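# A Toadstool Garden for the Rolls and Tools

Merle Pirihi had the wallpaper before she had any plan for it. "I saw the mushrooms and I was gone," she says, laughing. "Teal, white dots, red caps, and then that pink striped awning along the top! Who puts that next to screwdrivers? Well, me."

She looks after the small-parts bench at Katene, and she has been rearranging it, one corner at a time, for 9 years. The mushroom corner is her favorite so far. Her rule is that anything used every day should either hang or live in a box with a handle, so it can be picked up and carried off in one go.

"Baskets, baskets, baskets," she says. "I love mesh. You can see what's in there without digging, and the dust falls through."

Rolls are the other half of the story. She stands them on end in a clear tub, and she gets quite animated about it.

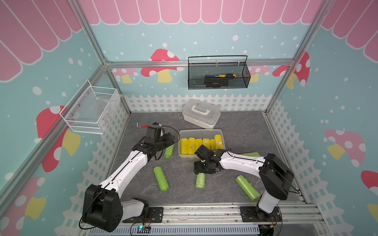
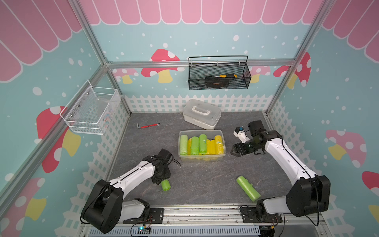

"If you lay them flat they roll off and you spend the morning on your knees," she says. "Standing up, you read the colors from the top. Green, yellow, grab it, done." She keeps the plastic wrap on until a roll is needed, and when the tub is full she stops. A bigger tub, in her view, only gets you more rolls.

Her colleague Tane Tawhiri was the doubter. He wanted gray drawers, 2 tall stacks of them, with printed labels. "I had the order form filled in," he admits. "Then I used her corner for a week, and I put my hex keys back where I found them every single time. I never do that!"

Pirihi is already thinking about the next one. She would like to try a greenhouse pattern, with tomatoes, and proper hooks for the scissors. "Come back in November," she says. "It'll be ridiculous. I can't wait."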